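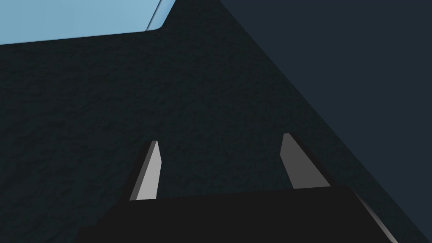
Notebook – gripper arm, simulation before hardware
13/01/2020

Back at it after the holidays, and a long evening of it too. I had meant to spend the night at the bench cutting the base plate, but the saw at the Gumamow shop was spoken for and I ended up at the corner desk with the laptop and a mug of tea, working on the simulated arm instead. I think that was a better use of the time in the end, and the plate will keep.

Where things stood when I sat down: the arm model has been more or less right since November, joints in the correct order and moving the correct way, and the two-finger gripper is mounted on the wrist. What I never got around to was the view from the wrist. I'd been judging every move from a nice comfortable spot off to the side, like somebody in the good seats at a ball game, and the real arm won't have that. It will have one small camera up by the gripper and that's all. So tonight I put a camera there in the model and looked at what it sees.

First impressions from the wrist view, written down while they're fresh:

The gripper body is nearly solid black and eats a good band along the bottom. I knew the body was wide, but I hadn't pictured how much of the view it would take. The black I picked has hardly any shading to it either, so you can't read its shape at all. For the looks of it I don't mind. For working out which way the wrist is tilted, I'd like a little more to go on, so I'm going to lighten the material a step or two and see if the edges come up.

The fingers are much better. They lean in toward each other and the tips stay in view, with plenty of gap between them to see what's behind. The left one catches the light on its inner side and looks lovely and crisp. The right one is a good deal darker, and against a dark surface I had to look twice. Moving the light over would fix it tonight, but the light in the workshop is not going to move over for me, so I'd like to try pale finger pads on both sides and leave the lamp where it is. There is a strip of pale silicone left from the Nideo kit that might do for the real ones.

The speckled dark surface was a happy accident. I put that grainy texture on weeks ago for no good reason, and it's by far the easiest thing in the view to judge movement by – when the wrist creeps forward you can see the flecks slide. The plain navy face next to it gives you nothing of the kind. I stared at it for a good while trying to decide if the arm had stopped. If we paint the real work surface, and I know some of you have opinions on this, please let's not paint it one flat color! A sponge and a second can of paint would do us a lot of good.

Settings, so I don't have to dig for them again: camera mount 47 mm back from the finger bases, physics step count 300 per second, approach move saved as run 223. I tried a coarser step first to spare the laptop's fan and the fingers jittered whenever they closed, so 300 it is, fan and all.

Other odds and ends. The Vandov servo for the wrist is still making that ticking sound when it holds a load. I had it out on the bench before supper and the gear on the output side has a bit of play, and I've packed it with a thin shim for now. If it's still ticking next time I'll swap in the spare and stop fussing. The cable from the Van Wijk power supply is too short to reach the new spot for the controller, so whoever is at the shop next, please don't move the shelf until I've made up a longer one. The connectors are in the coffee tin, the crimper is on its hook (or it was when I left).

To do, in no particular order:

Lighten the gripper body material and look again from the wrist.
Pale pads on both fingers, model first.
Try the camera mount a little higher, so the body takes less of the bottom of the view.
Give the plain face some kind of texture.
Cut the base plate, 13 mm holes at the corners, and check the drill bit before starting this time.
Longer power cable.

I also want to run the approach from the opposite side, coming in over the edge where the two faces meet. That edge is a fine sharp line from the wrist and I have a feeling we could use it for lining up, but I was getting sleepy by then and had already typed one joint angle into the wrong box. Files are saved in the shared folder under the run number. The laptop is charging on the corner desk, please leave it plugged in.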